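Gallery: The Bollora Produce Room

The Bollora Produce Room was fitted out in January as a shared space for the display and storage of fresh vegetables. It is managed by the Bredeck Food Centre and is open to member groups from 8 am. The fitting-out was overseen by Randi Sjögren, Head of Premises, with a grant of up to 2,000 pounds from the Habte Fund.

This page records the room and its furnishings. Members wishing to use pictures from the gallery in their own newsletters should apply to the Centre office, quoting reference 317.

Further galleries covering the Wultulo growing plots and the seed library can be reached from the main menu. Requests for larger prints should be sent to Florante Dagdag, Records Officer, and will normally be answered within five working days.

The trays may be lifted out for cleaning and should be returned to the same tier. Root vegetables are to be brushed before they are set out, and bruised items removed at the end of each session. Groups are asked to keep each kind of produce together where space allows, and to leave the floor beside the stand clear at all times.

The display stand 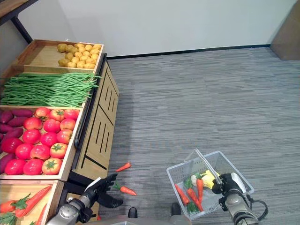 Tiered wooden stand with potatoes and green beans on the upper trays, and tomatoes and purple sweet potatoes on the larger tray beneath. Carrots are kept on the lowest tier with their tops left on. The slotted side panel is in light wood.

Using the room

Bookings are accepted up to one month in advance. Each group is responsible for its own produce and for returning the room to good order before leaving. Enquiries should be made to the Centre office on extension 571.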